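Grudine Planner: Frequently Asked Questions

What does Grudine do?
Grudine plans the movement of two arms that share one table. It takes the camera view, chooses the next grasp points on the cloth and sends a path to both controllers.

Do I need Biltbridge also?
Yes, for real arms. Biltbridge carries the commands between the planner and the controllers. For simulation you can leave it out.

How often is the plan renewed?
Every 300 ms by default. You can set a lower value, but under 50 ms we give no support.

Why do I receive error 161?
The two paths come too close to each other. Please increase the arm spacing in the settings, or let one arm wait.

Can it fold any garment?
T-shirts and towels work well. Trousers are still in testing.

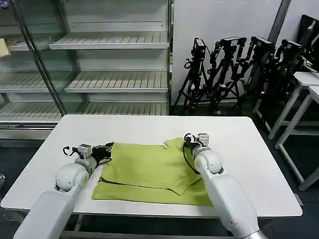
For shirts, we recommend to keep the colour of the cloth different from the table, so the edges are easier to find. If the outline is still poor, raise the number of edge points to 700 and run the Kaltov calibration again.

Where are the logs saved?
In the folder "runs", beside your settings file. Please attach the newest one when you write to support.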